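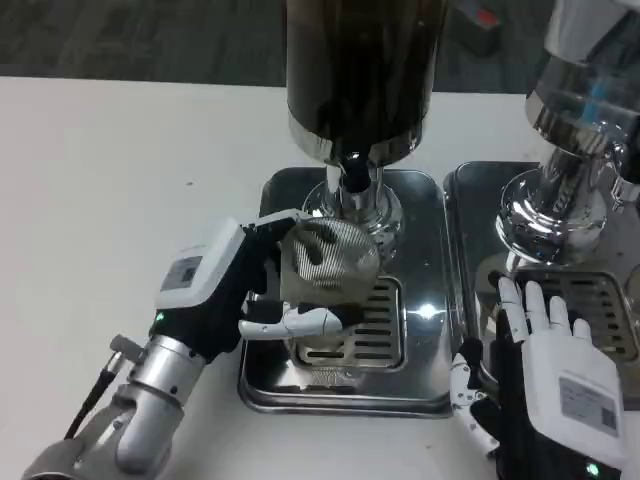
Chapter 2
Grinding

I burnt through a whole bag of beans on my first morning behind a counter, and I never pulled one drinkable cup out of it. The beans were fine! The machine was fine too. I'd simply never thought about the grinder, which I took for a noisy box you switched on before the interesting part started. So we're going to spend this whole chapter on it, and we won't brew anything until Chapter 3 (sorry).

Let's start with the bit you can see. Beans sit in the hopper, a tall tinted one in many cafés, and drop down into the burrs. Ground coffee comes out of the spout and into whatever you're holding under it. Hold it close and keep it level, or you'll be wiping the counter all day. A tray under the spout catches what gets away, and if it has a slotted grate, the grate lifts out for washing.

Inside is where it gets fiddly. Turn the collar one notch finer and the water has a harder time getting through; turn it coarser and it rushes past, and your coffee tastes thin and a bit sour. Beat Grabner, who taught me, made me grind the same beans at every setting and rub each lot between my fingers until I could tell them apart with my eyes shut. It took me most of June.

You'll do a shorter version of that in Exercise 2. Before you begin, you'll need:

a grinder, any kind with adjustable burrs
400 grams of beans, all from one bag
a soft brush
small cups or saucers, and a pen for labelling them

Empty the hopper first and brush out the spout, then turn to the next page.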